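Washing and sorting a bin of secondhand small toys

Quick version, because I get asked every time there's a church sale in Plisville. You bought the big mixed bin. It smells like somebody's basement. Here's what to do with it before the kids get in there.

Time needed: an afternoon, plus overnight drying. Longer for foam. Always longer for foam.

What you need
Two dishpans or a clean sink
Dish soap, plain, no scent if you can get it
White vinegar
Old toothbrush
Mesh laundry bag, the kind with a zipper
Towels you don't care about
A cardboard tube for the choke test
Lidded bins. I use the Brallero ones, the 6 quart. Any will do.

Dump everything out on a light-colored table. Good light. A dark rug is hopeless, little stuff disappears and then you step on it. Spread it all so nothing is on top of anything else, pull trash as you go. Dried-out markers, mystery screws, half a crayon, out.

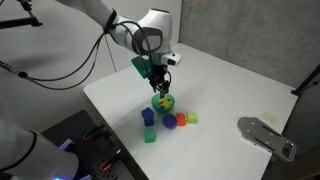
Step 1. Sort by what it's made of

Not by color, not by set, that comes later. Four piles: hard plastic, squishy rubbery stuff, foam, and anything with a battery or a squeaker. Wood goes off to one side by itself, it never gets soaked. If you can't tell what something is, put it with the batteries and wipe it by hand.

Check for a battery door on everything, even if it looks dumb to check. Found corroded cells in a plastic duck once. The duck did not make it.

Step 2. Toss what's bad

Cracks with sharp edges, toss. Anything sticky that stays sticky after a wipe, toss, the plastic is breaking down and you wont fix it. Foam with bites out of it, toss. Paint flaking off, toss. Do the tube test for anybody under 3 in the house: if it fits inside a toilet paper tube it goes up high or goes away.

Be tough here. You paid next to nothing for the bin.

Step 3. Wash the hard plastic

Warm water, squirt of soap, swish, let it sit while you do something else. Toothbrush in the seams. Rinse in the second pan. Building pieces from a set like Zirkitz go in the mesh bag so they don't end up down the drain. Dishwasher top rack is OK for thick pieces if you skip the heated dry.

Nubby toys are the worst for crud, it packs in between the bumps. Go over them twice.

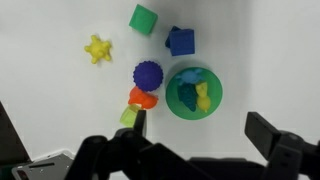

Then shake hard and lay out on the towel, holes facing down so they drain. Anything hollow with a hole in it, squeeze until no more water comes out, then squeeze again tomorrow. Black gunk coming out with the water means mold inside. Don't bother bleaching, it's done.

Step 4. Foam and squishy stuff

Do not soak foam. Damp cloth with soapy water, wipe each side, second cloth with plain water, then press between towels. Press, don't wring, it tears at the corners. Stand blocks on edge so air gets at both faces and flip them at bedtime.

Rubbery toys get a bit of vinegar in the rinse if they smell. One part vinegar, 4 parts water. Smell should be gone by morning. If its not, do it over or let it go.
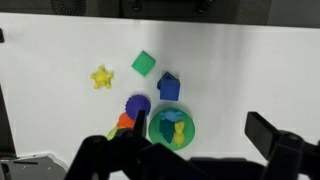

A reader in an apartment wrote in to say she has no room for towels all over the place and dries her foam on a cooling rack over the bathtub, with a small fan going in the doorway. Takes her one night instead of two. Trying that next time.

Step 5. Battery toys

Batteries out first. Wipe with a cloth that's barely damp, cotton swab around the buttons, speaker side down the whole time. White crust on the contacts comes off with a swab and a drop of vinegar, then dry it really well. New batteries go in last, once it has sat out overnight.

Step 6. Put it away so it stays sorted

Now you can sort by set or by type, whatever your kids will go along with. Mine will put blocks with blocks and that's the limit. Label on the front of the bin AND on the lid, lids wander. Picture labels for kids who can't read yet. Don't fill past the top or they'll dump the whole thing to get at one piece.

Only put half out. Rest goes in the closet, swap every month or so. They play with it more, and cleanup is shorter.

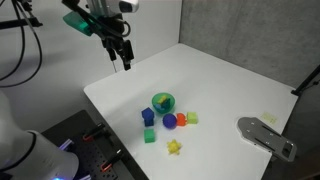
Can you do the swap without the kids melting down? Depends on the kid, according to one dad in the comments: his lets everything go except the cubes, so the cubes stay out all year and the rest rotates around them. Fine by me. Leave the favorites.

What it cost me last time
The bin of toys from the Langlois Street thrift, 3 dollars. Storage bins and the mesh bag, 23 dollars. Soap and vinegar I had.

Next time around
Wipe-down at swap time only, no full wash unless somebody's been sick. Check the rubbery ones again for stickyness. Keep the tube in the bin so you dont have to go hunting for one.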